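Marina Kokkinos has been selling tableware in Purnham for long enough to have opinions about placemats, and she shares them before I've taken my coat off. Square ones are for offices. Round ones are for people who eat.

"A bowl on bare wood looks like it's waiting to be put away," she says. "Put a dark mat under it and it's dinner."

Her current favorite is a lavender bowl, wide at the rim and narrow at the foot, which she insists on calling a soup bowl. Her business partner, Achilleas Stamatopoulos, calls it a cereal bowl. They have been arguing since August. 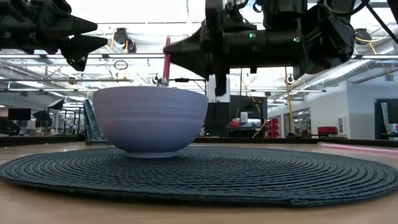
The lavender bowl on its round woven mat.

The cutlery is another sore point. Stamatopoulos likes colored handles, and likes them mixed - a red-pink fork, an orange spoon, no apologies.

"Matching sets are how you end up with 80 forks and no spoons," he says.

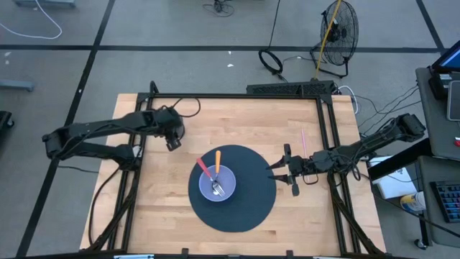 Kokkinos held out for plain steel for 2 years, then gave in over a lunch she won't describe. "He was right about the spoon," she says. "The fork I'm still thinking about."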